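Notebook, bimanual cell, March
Entry by Anikó Kocsis

Started 8:40. Amber had left the cell powered overnight, so I first restarted both arm controllers and let them home before touching anything else.

Purpose of today: find out if the lower action rate hurts us in the two-arm box task, or if the problem is the chunk length. Last week Enikő Veres and I did not agree about this. She thinks the policy commits too long to one chunk and does not see the other gripper in time. I think the training set is simply thin in the part where both grippers are near the box. We can both be right, of course.

Setup
Policy: Omen, checkpoint 4000. I did not use the later one because Eleri has still not checked its normalization file.
Training data: 256 teleoperated episodes, all recorded with the same two leader arms.
Camera: only the fixed view for this test. Wrist views are switched off in the config, and I checked twice that they are really off in the loader too.
Evaluation: 72 rollouts, half with the long chunk and half with the short one, order shuffled by the script. I do not choose the order myself.

Scoring is as in the Lengyel protocol, with one change. We used to give one mark for the whole task. Now I write separately: approach, first grasp, second arm arrives, contact between grippers, release. Contact was hidden inside "fail" before, and this made the old table hard to read.

Notes while running
- With the long chunk, the left arm is calm and the path looks smooth, but the right arm often comes in while the left one is still correcting. It waits for nothing.
- With the short chunk there is small shaking at the chunk borders, mostly at the left wrist. Temporal averaging helps, but then the gripper closes late.
- I stopped rollout 19 by hand. My mistake, I thought the cable was caught at the elbow and it was not. Repeated at the end, marked in the log.
- The logger wrote 2092 steps for one episode, which is impossible with our time limit. I suspect it did not reset the counter. Asked Amber to look, she wrote the logger.

The difficult moment is always the same one, when the grippers come close together at the box. I kept a still from it to discuss with Enikő.

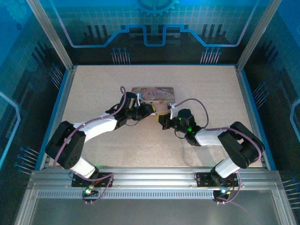

Left gripper on the pink and white box, right gripper coming close at the front edge.

From the step scores, the short chunk gives fewer contacts between grippers, and the first grasp is a bit worse. So far this supports Enikő's idea more than mine. But I replayed the training episodes after lunch and there are really few where the second arm comes in from the right and low, so I do not give up my explanation yet.

To do
- Record more episodes with only the meeting part, starting from the left grasp.
- Repeat the short chunk without averaging.
- Ask Eleri about the normalization file, again.
- Copy the step scores into the shared table - the old "fail" column stays for comparison.

Stopped 17:15, arms parked, controllers off.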